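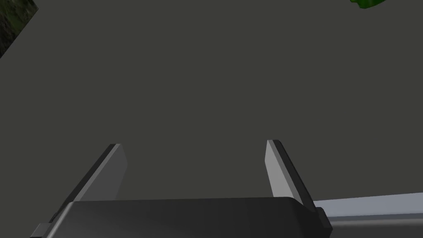

Preguntas frecuentes sobre Tunik

Soy Padmavathi Pillai y mantengo Tunik, el planificador de agarres que usamos sobre el simulador Bumo. Contesto esto en ratos sueltos, así que perdonad el desorden. Última revisión: febrero de 2020.

¿Necesito un robot de verdad para probarlo?

¡Para nada! Yo paso semanas enteras sin salir del simulador. Instalas Bumo, cargas una escena con la pinza de dos dedos y ya puedes lanzar planes.

La cámara de la muñeca no ve el objeto entero. ¿Planifica igual?

Sí, pero con cautela. Si la máscara de segmentación toca el borde de la imagen, Tunik marca el objeto como "parcial" y no propone ningún agarre. Lo que hace es pedir una pose de observación nueva y volver a mirar. Se puede desactivar con permitir_parciales (yo lo hice una vez y acabé con la pinza cerrándose en el aire una y otra vez, vosotros mismos).

¿Por qué me detecta los dedos como si fueran un obstáculo?

La pregunta estrella. Casi siempre falta la máscara propia: el modelo del robot se proyecta sobre la imagen de profundidad y esos píxeles se descartan. Mira que el URDF que carga Tunik sea el mismo que carga Bumo. Si has cambiado los dedos y no has regenerado la máscara, te saldrá un reborde fantasma. Nimal Haque subió un script que la regenera, está en la carpeta de herramientas.

¿A qué frecuencia va el control?

El bucle de articulaciones va a 100 Hz. La percepción va a su aire, mucho más despacio, y el planificador usa la última nube de puntos que tenga. Si la nube es demasiado vieja, el brazo se para y espera.

Mi superficie es lisa y de un solo color, ¿da problemas?

En simulación ninguno, la profundidad sale limpia. Con una cámara estéreo real la cosa cambia, porque sin textura no hay de dónde agarrarse para emparejar puntos. Arvid Moen puso un mantel con estampado en su mesa y santas pascuas.

¿Cuántas pruebas pasa cada versión?

Ahora mismo 186 escenas, y con las variaciones de luz y de pose suben a 2.152 ejecuciones. Tarda lo suyo, así que en las ramas solo corremos una selección de nueve escenas. La batería completa va de noche.

¿Funciona con Baran?

A medias. Leer trayectorias sí, escribirlas todavía no. Me gustaría tenerlo para junio, pero no me lo apuntéis en piedra.

He encontrado un fallo, ¿qué os mando?

El registro, la semilla y el archivo de escena. ¡La semilla, por favor! Sin ella no puedo repetir nada. Los informes de percepción los mira Iwona Kaczorowski y los de control me llegan a mí.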